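The folding shift

I spent my first winter at Grusard on the folding tables, and I can still do a jumper in my sleep. Sleeves in, bottom up, turn, next. We're a small laundry and linen hire outfit in Huvesham, and in a busy week 2,000 pieces go through the back room. Your wrists know about it by teatime!

So when the managers said in February that they were bringing in folding arms from Voro, the tea break was rather quiet. I write the staff newsletter as well as folding (somebody has to), and people kept asking me what I'd heard. I'd heard what they'd heard – two machines, on trial, no jobs going.

What I hadn't understood was how much of the job would turn into showing. The arms learn from people doing the work with a gripper in their hand, and it's surprisingly hard going at first. Your own fingers feel a thick knit slide over itself and sort it out before you've noticed. With two blue pads you have to think about where to pinch, and a sleeve folded across the back of a jumper is suddenly something you have opinions about.

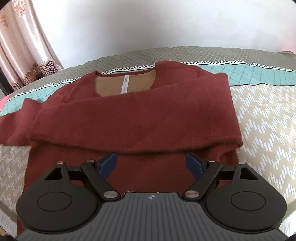
I got quite fond of it, I'll admit. You do a fold, shake it out and do it again, and there's no trolley queueing up behind you. The showing is paid at the same rate as the tables, which we did have to ask for, and it counts towards your hours. A few of the older hands still think we're daft to teach the thing our own tricks, and I can't tell them they're wrong.

The arms have flat towels more or less sorted now. Fitted sheets they hate, same as everyone. On a good shift they manage 800 pieces between them, and what comes to us is the awkward stuff: knits, anything with a stain to spot, anything a customer has pinned a note to. It's slower work and kinder on the wrists, but there's less chat, and I miss that more than I thought I would.

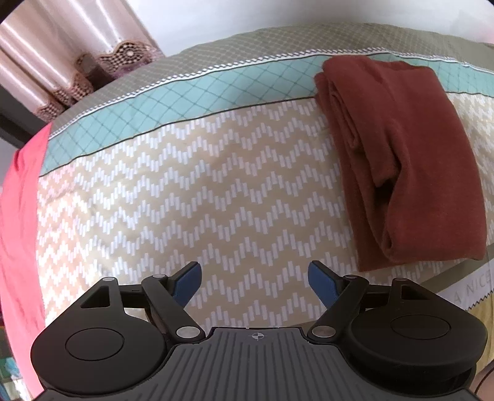
What happens next

The trial has been extended, and Lumenta, who handle our training, are putting on a course for anyone who wants to look after the arms full time. I've put my name down. The pay band for it hasn't been agreed yet, and I'll be going on about that in the next newsletter.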